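3.2 Letter Blocks as Loose Parts

The blocks were the material we most looked forward to writing about. They are small cubes of pale wood with colored letters and numbers on their faces, the kind many of our readers will have had on a bedroom floor.

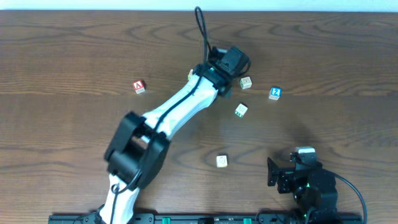

Figure 3. Letter and number blocks scattered on the wood-grain tabletop; a red face with a white "A" is at left, a blue face with a "2" at right.

What makes these blocks so rich is that every turn of the cube changes what it can be used for. A block lying with its "A" up is a letter. Roll it over and it may be a color, or simply a thing to stack. In the Tallgate sessions we logged 1,327 block placements over 70 tabletop layouts, and the variety delighted us. Children at the Gilbert site sorted first by color and came to letters much later, while the Tallgate group went looking for their own initials right away - and traded hard for them!

Layouts were coded with the Pumeck scheme (Holloway, Section 2), which has six categories: scattered, paired, lined up, stacked, sorted and spelled. Scattered layouts like the one in Figure 3 are easy to pass over as a mere starting point. We think they deserve a closer look. With space between the blocks, each top face can be read on its own, and mixed letters and numerals invite a choice about what belongs with what.

Three layouts from December could not be coded and were left out. Ingrid Holloway coded the rest, and a second reader at Nusuvlow checked the spelled category, where mirror-order words caused most of the disagreement. We kept those words in. A child who lines up T, A, C and reads out "cat" has done something wonderful, and the scheme should have room for it.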